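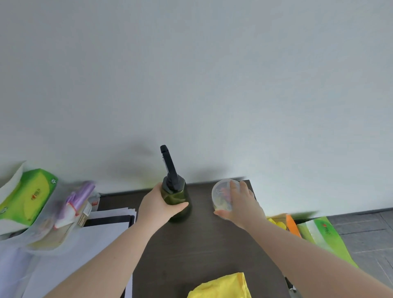 Step 1. Prepare the surface
Reading time: 2 min
Print this page | E-mail this page

Participants recording household tasks for the Florkmont home robot build should begin with the tabletop. Attach the camera at head height and start the recording. Keep one hand on each object that is to be moved, and hold it for a full second before lifting. The Privska logger drops shorter grips.

Step 2. Approach the plant

Bring both hands toward the base of the pot at an even pace. The leaves should remain untouched – the tracking software reads a moving leaf

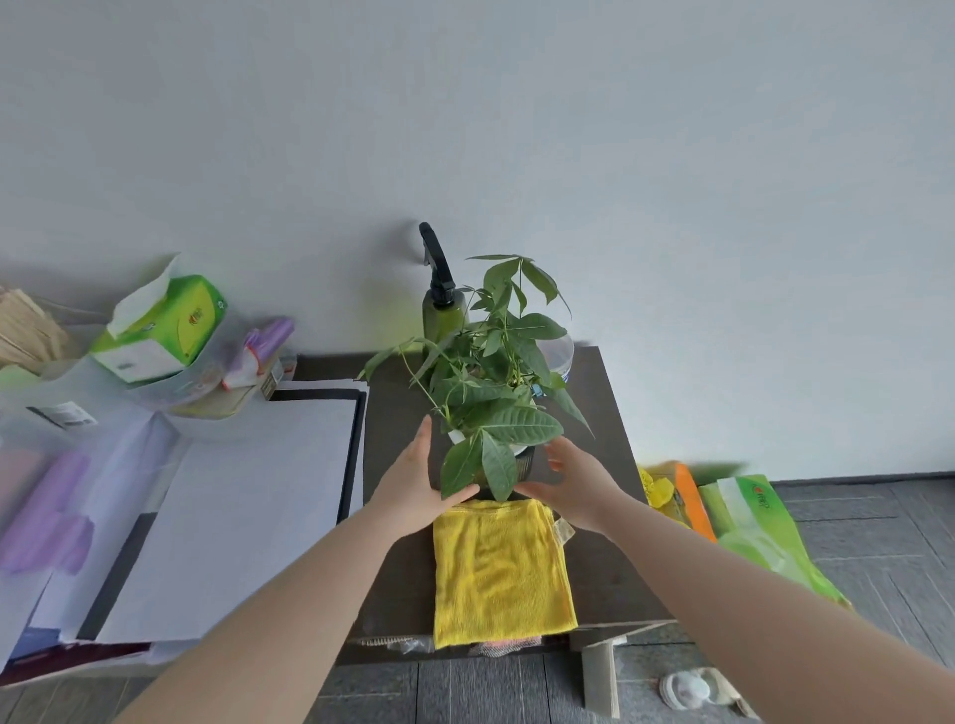

as a moving finger, and the episode must then be repeated. Household items beside the work area may stay where they are. Episodes are limited to 71 seconds.

Step 3. Lift and hold

Raise the pot with both hands, keeping it level and clear of the surface. Pause, lower it, and withdraw both hands before stopping the recording. Save each episode under its own number. Questions may be sent to Tane Dunstan at the shared workshop.

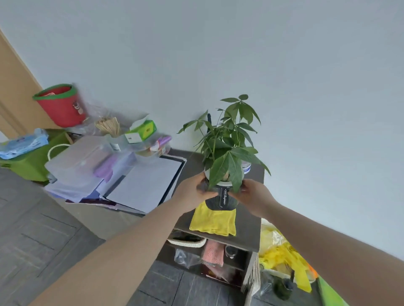
Step 4. Transfer the files

Copy all episodes to the workshop drive and check that each one opens.

Related items
Mounting the Oakley wrist bracket
Vastix gripper: April parts list
Booking the shared workshop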